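Home | Projects | Data | Members | Contact

Netar board-handling set, README

Student club project, Okent robotics club, Nemville. Kept by Eyerusalem Tufa and Kiros Zeleke. Read this before you train on anything.

The set has 316 episodes of two arms working around circuit boards and a wire harness. Our project page calls it "assembly data." I (Kiros) think that oversells it. Most episodes are reach, grip, let go. 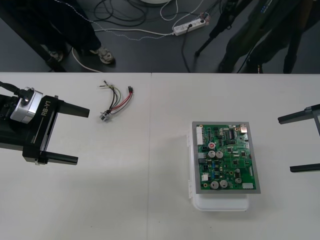
Known problems

The table view barely changes between episodes. A policy could learn our tabletop and very little else, and I haven't seen a test that rules this out. Feet and cables on the floor are in the table view too. Crop them if you can.

Of the 316 episodes, 8 have no wrist video. They are listed in missing.txt. Success labels were typed in by the person running the arms, so I would not quote a success rate from them. 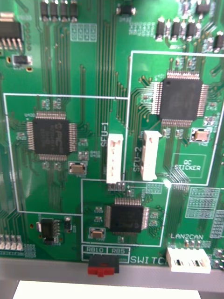

Wrist view, board with the SFU-1, SFU-2 and LAN2CAN labels.

Wrist video is the part I trust most. Even so, small print on the chips is hard to read, and anyone hoping to sort boards by part number should look elsewhere.

Splits: 4 folders, cut by session. Do not shuffle them together. Eyerusalem disagrees with me on this; see her note in splits.md. 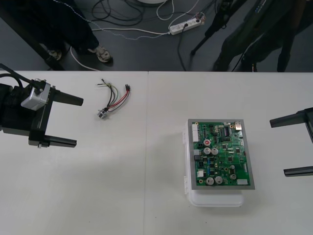 Table view, harness on the left and framed board on the right.

License: ask us first. Label fixes are welcome as pull requests.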